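Taller de montaje básico
Apuntes de la unidad 3: clasificación y guardado de tornillería pequeña

Estos apuntes recogen lo visto en clase y sustituyen a la hoja que se repartió el curso anterior. La práctica se entrega el 5 de febrero de 2021.

1. Material por puesto

Cada puesto tiene una mesa de madera, un tablero blanco y una caja de compartimentos con tapa. El juego de piezas viene en una bolsa Romer con 54 unidades entre tuercas, arandelas y tornillos. Quien reciba una bolsa incompleta debe avisar antes de abrir la caja.

El tablero se coloca centrado en la mesa y se limpia con un paño seco. Una rebaba o una mota de grasa se confunde con una arandela pequeña, sobre todo a última hora de la tarde. No se usan tableros de color ni papel de periódico.

La caja va al fondo del tablero, con la tapa hacia arriba. Las piezas sueltas se dejan en la parte de delante. Entre una zona y otra debe quedar espacio para mover las manos.
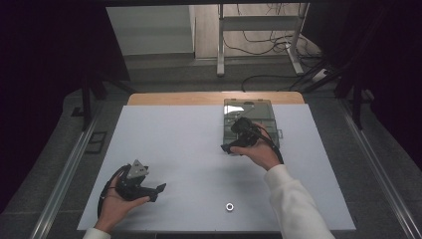 2. Reconocer la tuerca hexagonal

La tuerca hexagonal se identifica por tres datos: diámetro nominal de la rosca, paso y distancia entre caras. En el taller trabajamos con rosca métrica de paso normal. Para las medidas que más se usan:

M3: paso 0,5 mm
M4: paso 0,7 mm
M5: paso 0,8 mm
M6: paso 1 mm

La distancia entre caras se mide con el calibre, apoyando las bocas en dos caras opuestas. Si se mide entre vértices el valor sale mayor y la pieza acaba en el compartimento equivocado. Es el fallo más repetido en las prácticas de otros años.

Ante la duda, se prueba la tuerca en un tornillo patrón. Tiene que entrar a mano al menos dos vueltas completas. Si se agarrota en la primera, el paso no coincide o la rosca está dañada. No se fuerza con llave.

3. Orden de trabajo

Se vacía la bolsa en la bandeja y se pasa al tablero una pieza cada vez. La pieza se deja plana, separada de las demás, se identifica y se lleva a la caja. Después se coge la siguiente. Volcar la bolsa entera sobre el tablero parece más rápido, pero obliga a medir dos veces.

Una tuerca apoyada en plano se coge por dos caras opuestas. Cogida por los vértices gira y se escapa. Las arandelas finas cuestan más; se pueden arrastrar hasta el borde del tablero y tomarlas desde allí.

Para soltar la pieza, primero se coloca encima del compartimento y luego se baja. Soltada desde arriba rebota en los separadores.

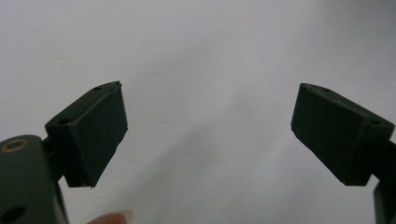

4. Compartimentos y etiquetas

Las cajas Prulus de este curso tienen 18 divisiones. Las tuercas ocupan la primera fila, de menor a mayor. Las arandelas van en la segunda y los tornillos en las restantes, ordenados por diámetro y después por longitud. La etiqueta se pega en la tapa, encima de su compartimento, y lleva solo la designación: M4, M5 x 16, etc.

No se mezclan en un mismo hueco piezas cincadas e inoxidables, aunque la medida sea igual. Las dudosas se apartan en la última división, sin etiqueta, y se revisan al final.

Antes de levantar la caja se comprueba el cierre.

5. Entrega

Se entrega la caja cerrada y la ficha Unnithan rellena a bolígrafo. Una clasificación con calibre suele llevar unos 6 minutos por fila. La ficha debe incluir:

- número de puesto
- recuento por tipo y medida
- piezas dañadas y motivo
- piezas sin identificar

Los calibres vuelven al armario Zellon con las bocas un poco abiertas.

Para la próxima sesión: leer la unidad 4, arandelas de seguridad y tuercas autoblocantes.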